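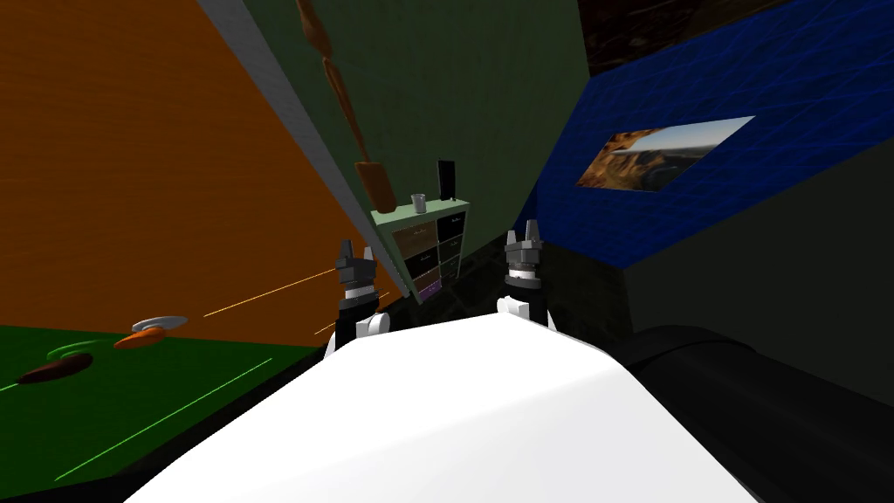 Como tirar manchas e cuidar do chão escuro em casa

O chão escuro fica bonito, mas mostra tudo: pó, pegadas, pingos de água e riscos claros. Quem tem cerâmica preta, vinílico grafite ou cimento queimado sabe que passar um pano molhado à pressa costuma deixar o piso pior do que estava. As dicas desta página servem para esses três tipos. Para madeira encerada, consulte a página própria.

Varrer primeiro, sempre

O pó misturado com água vira uma película cinzenta que seca em riscas. Passe o aspirador com a escova de cerdas macias ou uma vassoura de pelo, começando pelos cantos e acabando na porta. As vassouras de piaçaba ficam para o quintal.

Numa casa com cão ou gato, um pano de microfibra seco, preso ao rodo, apanha o pelo que a vassoura só muda de lugar. Sacuda-o lá fora e lave-o sem amaciador. O amaciador deixa gordura nas fibras e a gordura passa para o chão.

A mistura para lavar

Para um balde de 3 litros de água morna, use uma colher de chá de detergente neutro da louça. É pouco, e é mesmo para ser pouco. A maior parte do chão baço que se vê por aí é detergente acumulado.

Torça bem o pano. Lave por faixas, no sentido do comprimento da divisão, e troque a água quando deixar de ver o fundo do balde. Numa sala e corredor normais, isso dá duas trocas. No fim, passe um segundo pano só com água e seque com uma toalha velha.

O vinagre serve para a cerâmica vidrada: 120 ml no mesmo balde, sem detergente. Não o use em cimento queimado, pedra ou juntas por selar. Lixívia e vinagre não se misturam em caso algum.

Manchas mais comuns

Gordura de cozinha: polvilhe bicarbonato, espere dez minutos e limpe com pano húmido. Em piso brilhante não esfregue, só pressione.

Marcas pretas de sola: uma borracha escolar branca resolve quase todas. Experimente antes num canto escondido.

Cera de vela: ponha um saco com gelo por cima até endurecer e levante com um cartão de plástico velho – nunca com faca.

Tinta de parede: se ainda estiver fresca, água e pano. Se for plástica e já estiver seca, amoleça com um pano quente e húmido durante cinco minutos e raspe com o mesmo cartão. O Tùng Phan escreveu-nos a contar que tirou assim os salpicos de um quarto inteiro, mas que no vinílico precisou de repetir duas vezes.

Calcário junto à máquina de lavar: sumo de limão num pano, dois minutos, enxaguar bem. Só em cerâmica.

Paredes de cor forte

Quem tem chão escuro muitas vezes junta-lhe uma parede viva, e o rodapé é o sítio onde as duas coisas se sujam uma à outra. Limpe o rodapé antes do chão, com uma esponja quase seca. Nas tintas mate de cor intensa, a esponja abrasiva deixa uma mancha brilhante que já não sai. Guarde um frasco com 300 ml da tinta original, bem fechado e com o nome da cor e a data na tampa, para os retoques.

Proteger dos riscos

Cole feltros nos pés das cadeiras e veja-os de dois em dois meses. Quando ficam lisos e duros, já têm areia presa e riscam mais do que a cadeira sem nada. Na entrada, dois tapetes funcionam melhor do que um: um áspero do lado de fora e um absorvente do lado de dentro.

Para arrastar um móvel pesado, ponha uma manta dobrada por baixo – de algodão, sem botões nem fechos – e puxe devagar.

Página atualizada em 13 de maio de 2018. Obrigado à Elīna Priedītis pela dica da borracha.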